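Hillgate Shelf and Block Set

Notes for anyone using the files. Kept by Zineb Badawi, Stiltdale.

Contents
3837 pictures of blocks, platforms and storage shelves, split into folders of 100. The last folder is short.

Platform
Light green, flat top with a long shallow slot, standing on green feet. The red block goes on it upright, long side vertical.

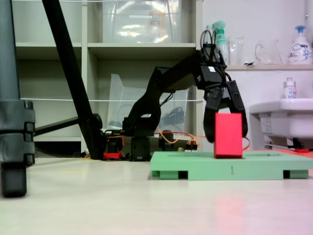 Shelves
Beige, open cubbies, clear plastic boxes. Box contents are not labeled in the files.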